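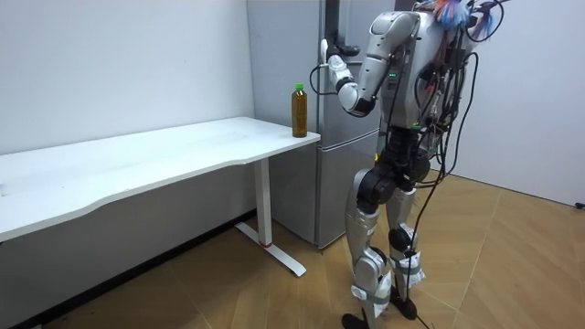 Polling place and count venue checks, Brorka district council election
Filled in on the walk round, 15th September. Comments as I went, so excuse the shorthand. Items marked OPEN need someone to do something before polling day.

Venues covered: Brasness Hall (polling place, two stations), Taltitz Road School (polling place, one station), Parisi Centre (count venue).
Marks used: OK / OPEN / N/A

PART A. BRASNESS HALL

A1. Entrance and route in
Signed from road: OPEN. One sign, behind a hedge. Want a second at the bus stop side.
Step-free route: OK. Side door, ramp. Ramp is sound, rail is firm.
Ramp edge marked: OPEN. White paint mostly gone. Tape will do for the day.
Door width for wheelchair: OK with both leaves open. Only with both. Needs to be bolted back from opening until close and that has to go in the presiding officer's notes, it didn't last time.
Door mat: OPEN. Curls at the corner. Take it up.
Lighting outside after dark: OK at front, OPEN at side. Lamp over the ramp is dead. Reported to the hall in March as well, see old sheet.

A2. Inside the room
Floor: OK. Dry, level, no loose boards found.
Space for two stations with seperate queues: OK, if the stage end is used for station two. Queue for one must not cross the way out.
Booths: OK, one low-level booth per station. One of the low ones has a wobbly leg, swapped with the spare.
Pencils on strings: N/A today, packed with station kit.
Ballot box sight line from presiding officer's table: OK station one. OPEN station two, pillar in the way. Turn the table a quarter and try again.
Posters and leaflets in the room: OPEN. Residents' group newsletter pinned up with a sitting councillor on the front. Has to come down or be covered. Check the toilets corridor too, there was one on the back of the door.

A3. Fire and first aid
Exits clear: OPEN. Stacked chairs across the rear exit. Moved them myself, they'll be back by next week, check again on the morning.
Exit signs lit: OK
Extinguishers in date: OK, both.
First aid box: OK. Low on plasters.
Assembly point known: OK. Car park, far corner. Not the grass.

A4. Electrics and heating
Extension leads: OPEN. One across the walkway to the urn. Reroute along the wall or no urn.
Heating: OK but slow. Ask for it on two hours early. Staff sat in coats last time and I don't blame them for moaning.
Sockets near station tables: OK

Electorate on the register for Brasness Hall: 3,097. That's both stations together. The rooms note says 3,000, out of date, please correct it before it goes in the pack.

PART B. TALTITZ ROAD SCHOOL

B1. Entrance and route in
Pupils on site on polling day: school says closed to pupils, staff in. Want that in writing. OPEN.
Gate unlocked before opening: OPEN. Who has the key? Office wasn't sure. Need a mobile number for whoever it is, on paper, in the box.
Step-free route: OK. Flat all the way from gate.
Parking for disabled voters: OK. Two bays, cones needed to keep staff cars out.
Tellers' spot: OK, outside by the railings. Must not be in the porch, it narrows the way in and people feel watched. Parties to be told again, all of them, same letter.

B2. Inside the room
Room used: small hall, not the library as per last time. Sign needs changing.
Floor: OPEN. Recently polished, slippy in smooth shoes. Ask for mats with rubber backing, if it rains this will be the one that catches us out.
Low-level booth: OK
Large print notice and tactile device: OK, both in kit, tried the device on a sample paper and it fits.
Private area for voters who want ID checked out of view: OPEN. Screen is there but you can see round it from the queue. Move back a yard. Mirror OK.
Children's artwork: fine, apart from the pretend election display with coloured rosettes. Cover it.

B3. Fire and first aid
Exits clear: OK
Alarm test due: OPEN. School tests weekly, find out if it falls on polling day and get it put off.
Extinguishers in date: OK
Evacuation plan says what happens to the ballot box: OPEN. It doesn't. Box goes out with the presiding officer, sealed, papers too, and it has to be written down.

B4. Staff welfare
Toilets: OK
Drinking water: OK
Somewhere to sit away from voters: OK, staff room.
Lone working: N/A, three on duty all day. If one goes sick ring the election office straight away, don't carry on with one.

Electorate: 900. Quiet station. No queue plan beyond the standard one.

PART C. PARISI CENTRE, COUNT VENUE

C1. Arrival of boxes
Vehicle route: OPEN. Delivery gate and public entrance share the same drive. Needs a marshal with a hi vis and a torch from close of poll.
Unloading bay lit: OK
Trolleys: OK, tyres good. One squeaks.
Trip hazard at bay door: OPEN. Metal strip lifting. Centre have been told, said they'd screw it down. Recheck.
Receipt desk: OK. Has its own socket and a clear view of the door.

C2. Count floor
Table layout matches plan: OPEN. Plan has the tables too close to the barrier, agents will be leaning over. Shift in by one table width.
Barriers: OK, feet turned inwards so no one goes over them.
Capacity of hall as licensed, with seating out: OK for the guest list we have. List currently at 97 incl. candidates, agents and press. Counting staff are on top of that and on their own list.
Cables for screens: OPEN. Taped but tape is lifting. Use the rubber covers.
Stage for the declaration: OK steps, OPEN rail. Left side has none. Candidates to go up the right hand side only, and down the same way. Tell whoever is doing the running order.
Lectern height: fine. Mic worked.

C3. Security
Wristbands by type: OK, ordered. Agents and guests must be different colours, last time they were near enough the same.
Bag checks: OPEN. Table agreed, staff not confirmed.
Overnight storage if count is suspended: OK. Lockable, no window, one door. Seals in the grey folder.
Police contact for the night: OK, on the front sheet.

C4. Fire and first aid
Exits clear: OK, all.
Press area blocks exit 3: OPEN. Was fine on paper, isn't with tripods. Move press to the other wall.
First aider on all night: OPEN. Centre's one goes off at midnight. Need ours to cover.
Defib: OK, in foyer, green light showing.

C5. Staff welfare
Break room: OK. Hot drinks kept off the count floor, lids or not.
Food: sandwiches ordered, labels for allergens please.
Getting home: OPEN. Ask all count staff how they're travelling. No one to be driving a long way after a night shift without a proper break. Taxis can be claimed, form is in the pack but nobody fills it in right, receipt goes on the BACK.

FOR ALL SITES
Accident book in every kit: OK
Emergency numbers sheet: OPEN. Still has the old office number on it. Reprint.
Risk of verbal abuse to staff: covered at briefing. Anything at all gets logged, even if it was over in a minute.
Boxes lifted by two people where full: in briefing. Say it again.

MUST BE DONE FIRST
Brasness ramp lamp and newsletter.
Taltitz Road key holder and the letter about pupils.
Parisi Centre bay strip, exit 3, first aider after midnight.
Register figure in the pack.

Rest can be done at set up. Second walk round once the lamp's been looked at. Will bring tape, cones and the rubber mats if the school hasnt got any. Copy to the returning officer's office and one in each station folder.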